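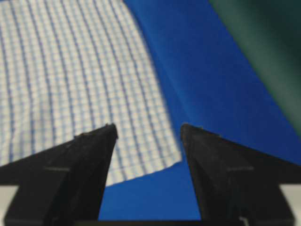
Chapter 8
Soil Moisture and the Timing of Irrigation

Water stored in the root zone carries a crop between rains. How much a soil can hold depends mainly on its texture and its organic matter. A sandy soil drains quickly and must be watered often in small amounts, while a clay loam holds more but takes it in slowly.

This chapter explains how growers measure soil moisture and decide when to irrigate. It begins with the terms field capacity and wilting point, then turns to probes placed at several depths. Section 4 follows one season on the Tovlow farm, where 1059 acres of corn are watered from a shared canal. Demand there peaks in July - the same weeks in which the canal runs lowest.

Students should review the units of water depth in Chapter 2 before starting. Records from the Dauda district are used in the problem sets.

Key terms: available water, field capacity, infiltration rate, root zone, wilting point

8.1 How Soil Holds Water

Soil is made up of solid particles and the pores between them.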